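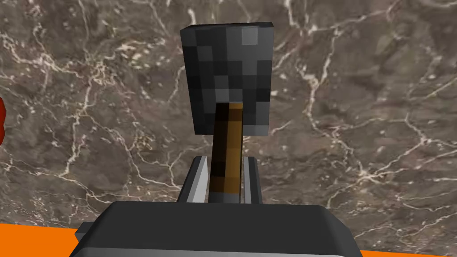

A blocky stone shovel with its head upright.

Trerkimberg allotments to gain 28 new plots

Last updated: 11 May

Work will start in May on 28 new allotment plots at Trerkimberg, on the rough ground behind the old goods yard.

The land has been let to the town by Prurnus, which owns the yard, on a lease of 11 years. There are 584 names on the waiting list, and plots will be offered in the order people joined.

Asteo will clear the brambles and lay a water pipe. The firm said the soil was heavy clay and would need digging over before planting — new tenants will get their first three months free.

A grant of £1,250 will pay for a shared tool shed. The gate on Magagula Lane will stay shut until the paths are finished.

Recent items
Bus shelter back in use
Library to open later on weekdays
Seed swap moves to bigger hall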